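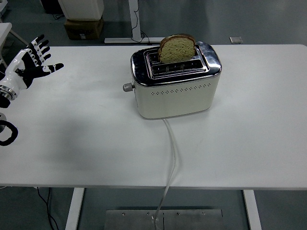
A robotic hand beside a toaster, one slice of bread standing in the rear slot.

The toaster is not the hard part

Edeltraud Hinrichs

28 April 2022

I have now sat through three public consultations on household robots, and at each of them the same question was put to us in slightly different words: what would it take for people to trust these machines in their kitchens? The answers that come back from the floor are always warm and always vague. Transparency. Safety by design. Putting people first. I wrote some of them down at the Iltoddale meeting and found afterwards that I could have swapped any one for any other without changing the sense of the page.

So let me try a smaller question. Suppose a robot is going to work with a toaster. What rule does it follow?

The people who build such things will say that the rule is in the standard, and there is always a standard, or a draft of one. The draft code of practice that was handed round at Iltoddale runs to 117 pages. I read all of it, some parts twice. It has a long section on how hard a moving arm may press against a human body, and that section is good. Somebody has plainly thought about elbows and ribs and the backs of hands. It has another on stop buttons, with sensible things to say about where they go and how far a tired person should have to reach. Then it gets to what it calls the working environment, and here the pages turn to porridge. The environment shall be "suitably arranged". Objects shall be "appropriate to the task". Cables shall be "managed".

Managed by whom? The lead in the picture at the top of this page runs from the bottom of the toaster's front, across the table and over the front edge on its way to the floor. Mine at home does something worse, going behind the bread bin and through a gap where it rubs. I know to step round a lead, mostly. A person who has lived in a house for years carries a whole map of such small dangers and never has to write it down. The code asks that the lead be managed and moves on to labelling.

I'm told this is unfair. At the second consultation a man from Dekari, a firm that advises on this sort of thing, explained to me that standards have to be general or they would be out of date by the time the ink dried. You can't write a rule for every cable. I grant him that. But nobody had any trouble writing rules for the electrician who wired my house, and those rules say a great deal about cables. They say where a socket may go and how near a sink. They are dull and particular, and I have never once met an electrician who thought they should be replaced by a commitment to being appropriate.

There is a reason the general words win. They are cheap to agree with. A maker who signs up to "appropriate" has promised nothing that can be checked on a wet afternoon by an inspector with a clipboard. A maker who signs up to "the arm will not cross a live lead" has promised something that can be caught out. When firms tell us they welcome regulation, I should like to know which of those two kinds they mean, and I think I do know.

Take bread. It sounds like a joke, and at Iltoddale people did laugh when I raised it. Bread burns. Every fire officer has a story about a toaster. A crust sticks, the slice doesn't rise, and a person reaches for a knife, which they have been told since childhood not to do, and does it anyway. What should a machine do when the slice doesn't rise? It could wait, or pull, or call somebody, or switch off at the wall if it can get to the wall. Those are four different answers with four different risks, and choosing between them is exactly the job a rule book is for. The draft code says the machine shall "respond safely to foreseeable faults". A stuck slice of bread must be the most foreseeable fault in the history of the kitchen, and 117 pages cannot bring themselves to mention it.

The testing is where my patience really goes. De Graaf, whose summary of household trials was passed about at the same meeting, reports 40 successful runs of a breakfast task. Forty is printed in large type. I asked what had counted as a run and was told that this was set out in the protocol. I asked for the protocol and was told it was being finalised. I asked whether a run that had been stopped early by the person watching was a failure or simply left out, and there was a pause, and then I was thanked for an important question.

It is an important question. If you let the tester decide after the fact which attempts were real attempts, you can get any score you like. I don't say that De Graaf did this. I say that the paper I was given wouldn't let me find out, and that a regulator who is handed the same paper will be no wiser than I was.

A tidy table is a poor stand-in for a kitchen in any case. Give the machine a clear white top and one appliance and you have learnt how it does on a clear white top with one appliance. That's a fair place to begin. Every trade begins on something simple, and I'd far rather the early attempts were made on a bare table than next to my grandson's elbow. My objection is to the leap that comes after, when results from the bare table turn up in a brochure under a photograph of a family. Between the two there ought to be a ladder of harder and harder trials, each one written down, with the failures counted alongside the successes. Flakitz, the town where I live, makes a man who wants to sell hot chestnuts in the square do more than that.

He has to show where his gas bottle stands. He has to show it with the stall open and with the stall shut. He pays a fee and somebody comes and looks.

I can hear the reply, having heard it from the platform three times. If we burden the makers too early, the work will go elsewhere, and we shall end up buying machines made under nobody's rules at all. It is a serious point, though I notice it's made about every new thing and always by the person who would have to fill in the form. I'd take it more to heart if the rules I'm asking for were costly. They aren't. Write down what the machine is meant to do when the bread sticks. Say which objects it was tried with and which it wasn't. Count every attempt, including the ones you stopped. Publish the count before you publish the brochure. A small workshop could do all of it with an exercise book.

What does cost money is being honest about the limits in the place where the buyer will see them. "Tried with one model of toaster" does not look well on a box. I suspect this is the real quarrel, and that the talk of burden is mostly a way round it.

There is one more argument I want to deal with, because it comes from people I respect. They say that a robot needn't be perfect, only better than we are, and that we are pretty bad. People leave toasters under curtains. They poke about in them with forks. If a machine does less harm than the average sleepy adult, why hold it to more?

Partly because we don't know that it does less harm, and won't until the counting is done properly. But also because the sleepy adult makes her own mistakes in her own kitchen, one at a time. A mistake in a machine is made by every copy of it. Should Dekari's clients ever put 2000 of these things into homes, as one slide cheerfully supposed, then a wrong guess about a lead or a crust is a wrong guess in 2000 homes on the same morning. The comparison with one clumsy person doesn't stretch that far, and a rule that leans on it will be a weak one.

I am not against the machines. My hands are not what they were, and on a bad day I would be glad of another pair, white plastic or otherwise. The people who need this help most are old or ill or on their own, and they are the least able to jump up when something goes wrong. Any rule should be written with them at the table, and at Iltoddale there were, as far as I could tell, nearly none of them in the room. The meeting was held up two flights of stairs.

The draft is open for comment until June. I have sent mine in. It asks for a page on leads, a page on heat and a page on what counts as a run, and it offers to give up the whole of the section headed "Our shared values" to make space for them. I had a note back to say that my views had been received and would be suitably considered.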